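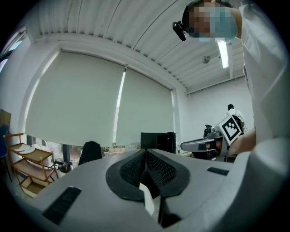 **Project report: Does short interval training make club rowers faster?**
2022-02-18

So I've rowed for Brakton since my first year, and every winter the same argument comes up in the boathouse. Half the squad swears by long steady sessions on the machine, the other half wants short hard intervals and then home for dinner. I'm in the second half (obviously), so I figured my sports science project was a good excuse to test it.

I got 17 rowers to sign up, all club level, from Brakton and our neighbors at Bendier. Everybody did a 1,000 meter test on the indoor machine, then trained for seven weeks, then did the test again. One group stuck with the usual steady work. The other swapped two sessions a week for intervals – one minute hard, one minute easy, repeat until you hate me.

I made a few mistakes early on. My first warm-up was way too long and people were tired before the test even started, so I cut it down and ran those first tests over. I also let people pick their own drag setting, and that was a bad idea! After that it stayed the same for everyone.
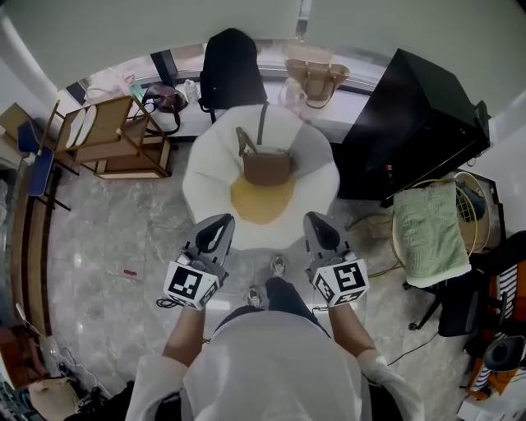
The interval group dropped more time on average, but the spread was huge. One guy from Bendier got slower, and he'd also had a cold and missed a bunch of sessions. I kept him in the results anyway. Take him out and my side of the argument looks great, but that felt like cheating.

What surprised me was the survey at the end. The steady group said they enjoyed training more, and they skipped less of it. It had 43 questions (too many, sorry everyone) and the last page was mostly left blank, so I only used the answers about sleep, soreness and mood.

If I did this again I'd want a full season and tests on the water too. The Dullel regatta is in July and both clubs are entering, so I'm going to ask if I can keep logging sessions until then. I'd also like to try a mixed plan, with one interval day and the rest steady.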